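생활사 사료 읽기 강의 노트
4주차: 가계부와 장부로 본 전간기의 부엌

이번 주에는 지난주에 다룬 병영 일기에서 벗어나 가정에서 남긴 기록을 읽는다. 중심 자료는 랜드데일(Randdale) 마을의 한 하숙집에서 나온 가계부 묶음이다. 1920년대 초부터 1930년대 중반까지 이어지며, 모두 27권이 남아 있다. 표지가 떨어진 권이 있어 순서는 본문의 물가와 하숙인 명단을 대조해 정했다.

1. 자료의 성격

가계부는 남에게 보이려고 쓴 글이 아니다. 그래서 편지보다 솔직하다고 여기기 쉽지만, 적는 사람이 무엇을 지출로 보았는지에 따라 내용이 크게 달라진다. 랜드데일 가계부의 경우 빵과 석탄은 하루도 빠지지 않고 적혀 있는데, 텃밭에서 거둔 채소는 거의 나오지 않는다. 돈이 오가지 않았기 때문이다. 이 자료만으로 식단을 복원하면 채소를 먹지 않은 집처럼 보인다.

하숙집이라는 조건도 고려해야 한다. 하숙인에게 받은 돈과 집안 식구의 지출이 같은 쪽에 섞여 있고, 둘을 나누는 표시는 5권부터 나타난다. 그 전의 기록은 가구당 소비로 환산하지 않는다.

2. 함께 읽을 자료

가계부 옆에 두고 볼 자료로 레데스마(Ledesma) 상회의 외상 장부가 있다. 랜드데일 역 앞에서 식료품과 부엌살림을 팔던 가게이다. 외상 장부에는 모두 1031건의 거래가 적혀 있고, 그 가운데 172건이 하숙집 앞으로 되어 있다. 같은 물건이 양쪽에 모두 적힌 경우를 찾아 날짜를 비교하면 외상을 갚기까지 걸린 기간을 알 수 있다.

비교할 때 주의할 점은 다음과 같다.

첫째, 물건 이름이 서로 다르다. 가계부의 '판'은 외상 장부에서 '도마', '빵판', '반죽판' 세 가지로 나뉜다. 크기와 값이 함께 적혀 있지 않으면 같은 물건이라고 단정하지 않는다.

둘째, 날짜의 뜻이 다르다. 외상 장부의 날짜는 물건이 나간 날이고, 가계부의 날짜는 돈을 치른 날이다. 7월과 12월에 하숙집의 지출이 갑자기 늘어난 것처럼 보이는 이유가 여기에 있다. 외상을 한꺼번에 갚은 달이다.

셋째, 반품은 외상 장부에만 나온다. 가계부에서는 아예 적지 않거나 다음 물건값에서 빼고 적었다.
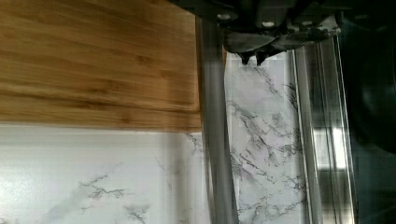

나뭇결이 드러난 판과 대리석 무늬 표면

3. 부엌살림의 변화

가계부 앞부분에서 부엌살림 지출은 대부분 수리비이다. 냄비 땜질, 칼갈이, 의자 다리 교체가 되풀이된다. 새 물건을 사는 항목은 드물고, 사더라도 값이 싼 소모품이다. 11권부터 사정이 달라진다. 전기가 들어온 뒤 전구와 퓨즈가 매달 나타나고, 14권에는 다리미가 처음 나온다.

토스터는 19권에 한 번 등장한다. 값은 두 번에 나누어 냈고, 옆에 작은 글씨로 '하숙인용'이라고 적혀 있다. 이 메모를 어떻게 읽을지가 오늘 토론의 한 주제이다. 하숙인을 끌기 위한 설비로 볼 수도 있고, 하숙인이 쓰는 전기 요금을 따로 받기 위한 표시로 볼 수도 있다. 22권에 하숙인별 전기 요금이 나오므로 뒤쪽 해석에 근거가 조금 더 있지만, 세 권의 간격이 있다는 점은 설명되지 않는다.

이바니크(Ivanik) 생활사 문고의 해제는 이 시기를 '가정 전기화의 완성'이라고 부른다. 강의에서는 이 표현을 쓰지 않는다. 같은 시기에도 석탄 지출은 줄지 않았고, 난방과 조리는 여전히 화덕에 의지했다. 새 기구가 들어왔다는 사실과 옛 방식이 사라졌다는 사실은 따로 확인해야 한다.

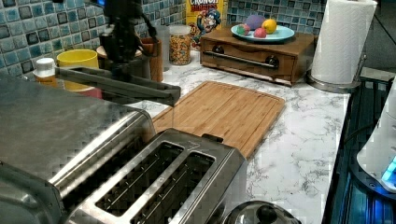 4. 적지 않은 것 읽기

가계부를 쓴 사람은 적어도 두 명이다. 9권 중간에서 글씨가 바뀌고, 숫자 7을 쓰는 방식도 달라진다. 바뀐 뒤로는 약값과 우표값이 한동안 나오지 않는다. 실제로 쓰지 않았는지, 다른 공책에 적었는지는 알 수 없다. 스톨로디아(Stollodia) 우편 묶음에 같은 시기 하숙집에서 부친 엽서가 들어 있으니 우표를 사지 않았다고 보기는 어렵다.

이처럼 빠진 항목을 다룰 때는 세 단계를 거친다. 먼저 앞뒤 권에 그 항목이 있는지 본다. 다음으로 다른 자료에서 같은 행위의 흔적을 찾는다. 마지막으로 그 집에서 그 항목을 누가 맡았을지 검토한다. 세 단계를 거쳐도 판단할 수 없으면 '기록 없음'으로 적고, '지출 없음'으로 적지 않는다.

가사 노동의 값도 빠져 있다. 빨래를 밖에 맡긴 달에는 세탁비가 나오지만 집에서 한 달에는 비누값만 남는다. 비누값이 올라간 달에 일이 늘었다고 추정할 수는 있다. 다만 비누의 단가가 함께 오른 시기가 있으므로 레데스마 장부의 단가를 먼저 확인한다.

5. 전사 규칙

원문의 줄임말은 풀어 쓰되 꺾쇠괄호로 표시한다.
합계가 틀린 경우에도 원문의 숫자를 그대로 둔다. 바른 합계는 각주에 적는다.
줄을 그어 지운 항목은 읽을 수 있는 데까지 옮기고 '삭제'라고 밝힌다.
얼룩이나 찢어짐으로 읽을 수 없는 글자는 물음표로 대신하지 않고 글자 수만큼 빈 네모를 넣는다.
여백의 메모는 해당 항목 바로 아래 줄에 적는다.

6. 과제

배포한 사본에서 연속된 두 달을 골라 전사하고, 레데스마 장부와 겹치는 항목을 표로 정리한다. 한 달 치는 거의 60줄이므로 두 사람이 나누어 맡아도 된다. 나누어 맡은 경우에는 서로의 전사를 한 번씩 대조하고, 읽기가 엇갈린 글자를 표 아래에 따로 적는다.

표와 별도로 한 쪽 분량의 글을 낸다. 고른 두 달에서 가계부에 없을 법한 지출 하나를 정하고, 그것이 왜 빠졌는지 4절의 순서에 따라 검토한다. 결론이 나지 않아도 감점하지 않는다. 근거가 된 권수와 쪽수는 반드시 적는다.

다음 주에는 스톨로디아 우편 묶음의 엽서를 읽는다. 사본은 수업 시간에 나누어 준다.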